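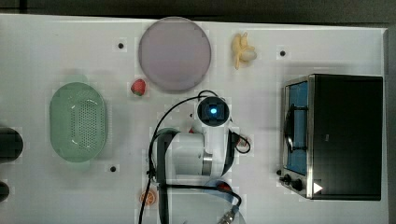

White table, plate at the back, strawberry and banana.

Print this entry | E-mail this entry
Reading time: 2 min

January 16, 2026

Glaze tests, batch Durlow, second firing. Cone 2 schedule, top temperature 1120 C on the controller. Witness cones on the middle shelf agree with the controller; bottom shelf is a little under. Same as before the element change, so the elements are not the cause.

Base recipe unchanged. Frit from the Kirnero bag, not the open one. Water added by weight this time. Slurry sieved twice and left overnight. It settled hard again and needed the drill mixer to bring it back up. Bentonite may be too low, or it went in dry after the frit, which I did on the first bucket and should not have.

Tiles dipped on the long side, three-second count, second dip over the upper third. Double-dipped area came out smooth on the red body. On the white body there are pinholes along the overlap line, mostly on tiles from the outer edge of the shelf. Single-dip area is clean on both.

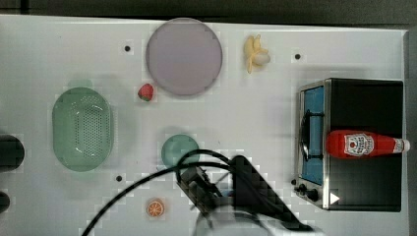
Georges thinks the pinholes come from the bisque and wants it fired slower through the middle range. Possible. The white body was bisqued in the small kiln, which climbs fast once the lid plug is in. Against that: tile 181 is from the same bisque and has no pinholes at all, overlap included. It was the only white tile I wiped with a damp sponge before dipping. Dust is the simpler explanation and cheaper to test.

Crazing: none at unloading. Checked again after lunch with ink, still none on the red body, fine network on two of the white tiles. Expected, given the expansion figures. Rosholm silica addition should bring it down but will raise the melt, and there is not much room left in this schedule.

Program log number for this firing is 2263. The sheet on the kiln door has the digits swapped – correct it before anyone copies from it.

Next firing:
- white tiles only, half sponged, half left as they are
- same bucket, no new water
- hold at top extended, cooling left alone
- cones on all shelves

Devendra has the Nasrallah stain samples and wants them in the same load. Fine if they go on the bottom shelf and stay off the test tiles. The copper ones should wait for a separate firing.

Kiln wash on the middle shelf is flaking at the front left corner. Scrape and recoat. The full set of shelves is due in April anyway.

Print this entry | E-mail this entry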